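Toy brick library opens third branch in Boren

Jan 11, 2026

A lending library for building bricks has opened its third branch, taking over the former shoe shop on the corner opposite Boren bus station.

The Avoreck Toy Library, which began in a church hall in Malov, lends sets and loose bricks to families, childminders and schools. Members pay a yearly fee and can keep a box for up to four weeks. The Boren branch has 814 boxes on its shelves, most of them given by local households during a collection last July.

Lucrezia Lombardi, who runs the new branch, said the collection had brought in far more than the library expected.

"We asked for 600 boxes across the whole district and thought we would be lucky to get half of that," she said. "People turned up with carrier bags, biscuit tins, old suitcases. One family brought a bath full of the stuff in the back of a Saab estate."

Sorting took most of the autumn. The bricks were washed in net bags, dried on racks and then divided by colour, a method the library has used in Malov for several years. Lombardi said parents often ask why the boxes are not arranged by set.

"Sets lose pieces and then nobody wants them," she said. "If you borrow a box of red, you get a box of red. Children make what they like, and it goes back in the same box at the end."

Mixed boxes are also available, along with base plates, wheels and a small number of complete models for older children. Larger bricks for the under-threes are kept on the low shelves near the door and can be borrowed without a deposit.

The branch has a play corner with two tables where children can try a box before taking it home. Returned boxes are checked at the counter by weight, and borrowers are not charged for the odd missing brick. Last year 89 boxes came back to the Malov branch heavier than they went out, Lombardi said, usually with pieces from the borrower's own collection. 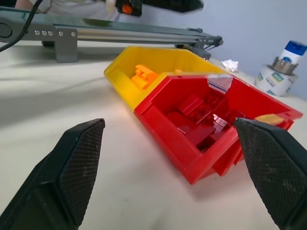

Red bricks in a red and yellow toy box, with an orange brick in the yellow tray.

The library is still short of some things. It would like more base plates, windows and doors, and is asking for plastic boxes of any size, as a few of the donated ones have cracked. Soft toys, jigsaws and anything with batteries cannot be accepted.

Opening hours are 10am to 4pm, with a late evening until 7pm on the first working day of each month. Membership is 12 a year for a household and 30 for a school or nursery, and the first 600 members to join in Boren will be able to borrow two boxes at a time - the usual limit is one.

Donations can be left at the counter during opening hours. The library asks that bricks are not left outside the shop, and that boxes are marked if the contents have already been washed. Forms for schools can be picked up at the Boren and Malov branches.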